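**Nesura Clurer** is a two-arm tabletop manipulation kit sold by Hindska. It was introduced in March 2022 for teaching and small laboratory use. The package consists of a pair of black arms with parallel-jaw grippers, a set of cables, and control software. Setup takes three stages: mounting, joint calibration, and a trial with common tableware.

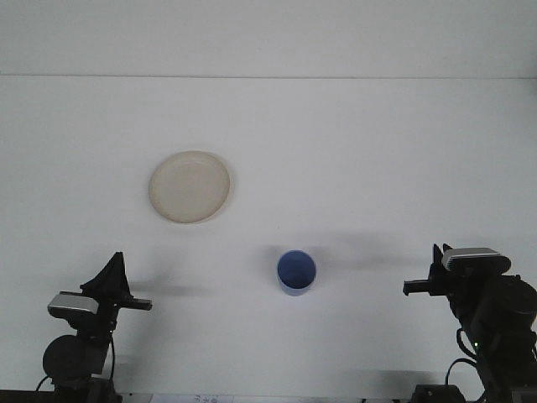
Two arms at a white table with a plate and a blue cup.
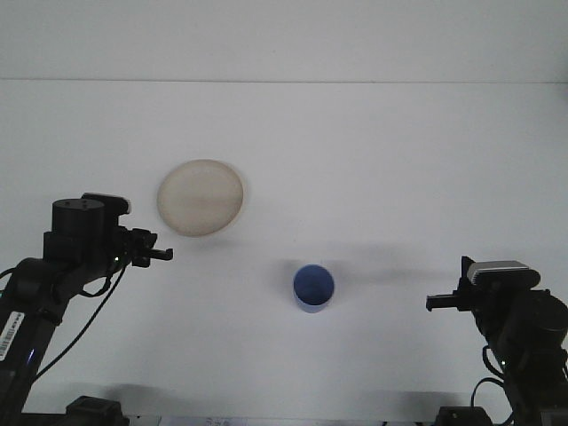
The list price is $3978, with shipping charged separately. Hindska supplies replacement fingers in packs of 8. The warranty runs 13 months and excludes wear to the gripper pads. A software update issued the following June added mirrored motion, in which one arm repeats the path of the other. The Dambrauskienė edition uses the same arms but comes with a longer cable set and a printed manual.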